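Subject: Re: [speech-policy] Posting rules at Postovstead

On Sunday a list member wrote:

> The draft says any poster over 200 words needs approval
> before it goes up. Does that cover leaflets too? Medina
> dropped its approval rule and had no more complaints.

Yes, clause 16 covers leaflets as drafted. I think it should go. Approval in advance is the weakest part of the text, and the word limit does nothing to help it.
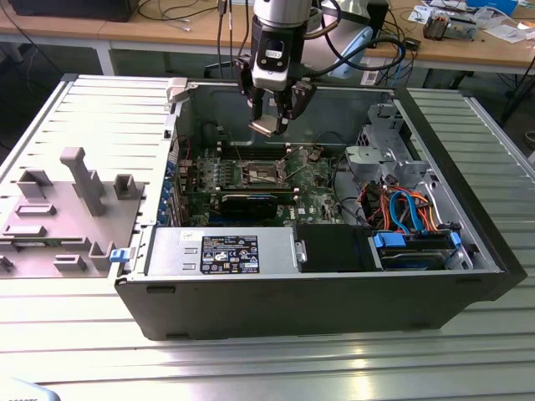 Open tower on the bench, side panel off

The Medina comparison is only partly fair. Their site has 900 students and one noticeboard. Ours has 37 boards, some run by departments which set their own rules. 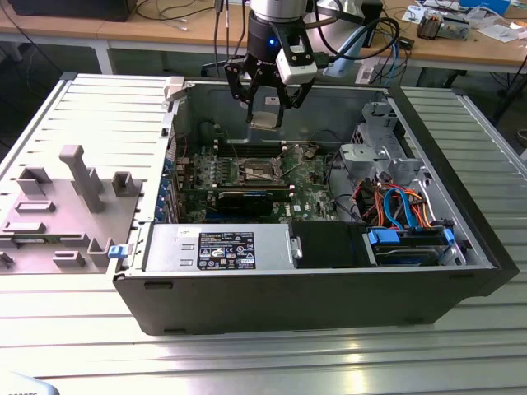 What I would keep is the rule on size and the removal date. Both apply to everyone, whatever the poster says. The line about "material likely to cause upset" is a different matter and I would strike it. Trasto had the same wording and used it mostly against the student paper.

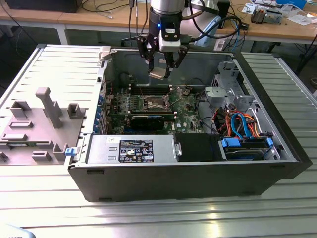
Green motherboard and black graphics card inside the case

On appeals, the draft gives no time limit. A week seems reasonable. If a talk is over before the appeal is heard, the appeal is worth very little. 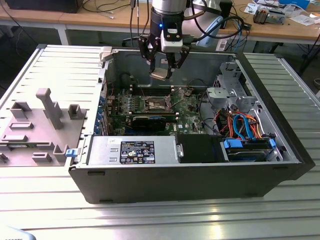 I have not seen the Visex version. If anyone has the text, please send it to the list before the November meeting.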